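Saturday, workshop notebook, small parts

Came in at 9 to finish the sorting which I left half done before the holiday. Coffee first, then the drawer under the window. It was worse than I remembered. Screws from the Pondton job were mixed with the ones for the Gruber hinges, and at the bottom there was a layer of washers that belong to no job I know.

I counted the short brass screws two times, because Colette needs the number for her order. First count 124, second count 124, so I believe it. She asked for 100, and the 24 over can stay with us as spare. They are in a paper envelope with her name, on the shelf by the door.

For the rest I want to use the divider boxes with closed lid and not the open trays. The open trays are quicker, but each time somebody carries one across the room there is a small accident. With the box I can see through the lid where the dividers are, and it is flat enough to put another one on top. 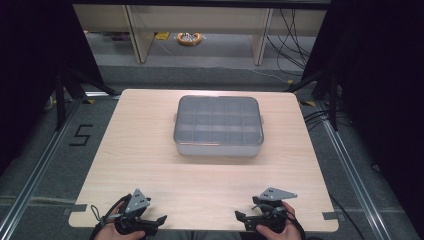 My plan for the order inside is simple. Shortest parts go in the left column, longest in the right, and nuts stay in the same row as the screw they fit. Baiba Kalniņš wants to sort by job instead. I understand her reason, but two jobs use the same M3 screw and then we would keep it in two places and always run out in one of them. We agreed to try my way until the end of December and then talk again.

Labels: the printed ones from Guketti do not hold on smooth plastic. I tried 6 of them on an old lid on Thursday evening and this morning 5 were lying on the bench. The glue is maybe too old – the roll has been in the cupboard since the Sillthorpe order. Paint marker stays better, but my handwriting is not so nice on it. Colette has a label machine at home and will bring it.

Still to do:
Ask Baiba if the unknown washers can go to scrap.
Write the thread size on the envelope for Colette (I forgot it).
Find the missing dividers, I think they are in the box with the sandpaper.

Stopped at 12:30. The long screws are not started.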